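Clunlow RFC opens its doors, and its boot room

The coach from Milby was meant to hold 14 of us and held 14 of us, plus a man's tuba case, for reasons he kept to himself. By the time we reached Clunlow it was raining sideways. The club had promised an open day at its new training centre, come rain or shine, and had clearly put its money on shine, as the first item on the programme was a walk round the outdoor pitches.

We walked round the outdoor pitches. There are three. They are green at the edges.

Our guide was Brenda Jara, who runs the academy side and has the voice of someone used to being heard over a scrum. She told us the centre takes up to 200 players a week, from the under-sevens to the first team, and that the under-sevens leave the showers in a better state. She also said that the squad for the spring tour would be named on Tuesday, December 6, 2022, at which point several large men could be seen through the gym window lifting things with unusual keenness.

The gym is the pride of the place. It has a sprint track down one side, a rack of weights I'd have needed a forklift to disturb, and a scrum machine made by a firm called Hadgu. You push it and a screen gives you a number. One of our party, a retired referee of about my build, was invited to have a go and scored 104. He was very pleased until a prop of 18 leaned on it while tying his lace and got 323. What the numbers are numbers of, I couldn't find out. Brenda said higher was better.

Then the video room, where the analysts sit. They use a program called Dikia that cuts every match into clips, so a winger can watch all his missed tackles in a row without the dull bits in between. We were shown one player's second half from last March. He had been asked if he minded, apparently, and had said he didn't, and I think he should have minded. The room went quiet in the way it does at a dentist's.

Lunch was in the clubhouse. It was a sausage roll. You could have a second one if you knew which hatch to stand at, and the Milby contingent, to its credit, had worked this out before the players did.

The afternoon talk was the part I'd come for. Henrique Garcia coaches the forwards and had agreed to speak about selection, meaning how you tell a grown man he isn't going. He does it face to face, in his office, with the door shut, and never on a Friday. In his first season he tried it by phone and rang the wrong Davies. The wrong Davies took it very well, and then had to be rung again.

He was asked whether the players ever see it coming. Most do, he said, and they're the ones who argue. The ones who don't see it coming say thank you and shake his hand, and he feels rotten until about Wednesday. 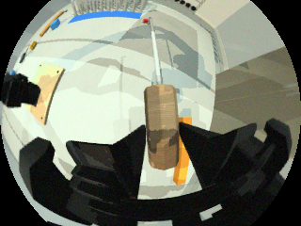

Brenda Jara thought he was being soft on himself. Her view was that a player should hear it a week earlier, from someone he sees every day, with a plan for the next month already written down, and that an office with the door shut was for people who owed the club money. Garcia said that was fair. He didn't say he'd be changing anything.

There was time for questions. A boy near the front wanted to know who would win if the first team played the under-sevens but the under-sevens were allowed 200 players. This got the longest answer of the day, and some disagreement between the coaches over the lineout.

We were given a pen each and pointed at the club shop, where bobble hats were selling well on account of the pitches. I bought one. It's the under-sevens' size, as I found on the coach, but it had stopped raining by then and we were most of the way back to Milby.

The next open day is in March. Bring boots, and ask for the left-hand hatch.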